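September 2021 - Team notebook, Skitalo (two-arm table build)

Back in the room after the August break and it is so good to hear the fans again! Both arms homed on the first try. I reloaded the joint offsets we saved before break and spot-checked them against the tape marks. Right arm was dead on. Left arm was off by 2 mm at the fingertip, so I re-ran its offset and saved it under a new name (don't overwrite the old one yet, please).

Plan for the Dratdale meet is still the mixed table task: cups, one small box, one big awkward thing. Scoring sheet gives points per object moved and takes points off for anything that tips over. No bonus for speed until everything is down, so we can afford to go slow on approach.

What I worked on:

1. Perception. Trained the new detector on the Durkance workstation overnight with 408 labeled pictures. It's much happier with the pale cups than the old one was. The light blue ones used to vanish against a pale background and now they come back with solid scores. Still mixes up the two pinks when they overlap, so the tracker swaps their IDs. I think a simple nearest-match step would fix it - will try that before touching the network again.

2. Layout. Went with the brown mat, cup rack on the left with the cups upside down and leaning, white box near the middle with its orange button, teal cylinder on the right. Each arm gets its own side and the box is up for grabs by either one.

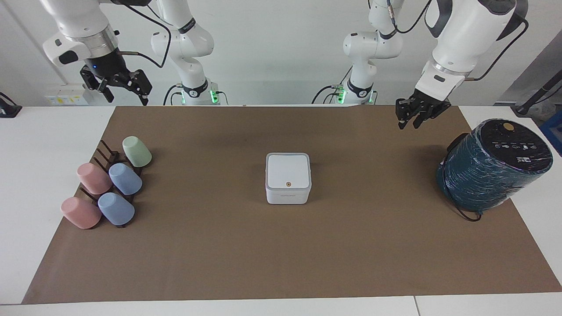
3. Grasp planning. The leaning cups are the fun part. A straight-down approach is wrong for them, so I'm tilting the wrist to follow the cup axis and closing on the side wall. In the simulator this clears the neighboring cup by a decent margin in every case except the back green one, where the elbow gets close to its limit. Two ideas: start from a higher ready pose, or take the front cups first and come in low. I like the second one better.

For the cylinder, the cable has to be in the collision model. I added it as a chain of small capsules. Ugly but it plans in over a second instead of failing, so I'll take it.

To do
- nearest-match step for the pink cups
- try front-first order in the simulator, then at quarter speed on the table
- decide who owns the box when both arms are free (coin flip in code for now, ha)
- print the Trujillo finger pads in the softer material, 2 sets

Recent entries
Wrist tilt sweep, first numbers
Packing list for Dratdale
Trujillo pads: print settings that worked
Why the left arm kept faulting at startup
Labeling guide for new members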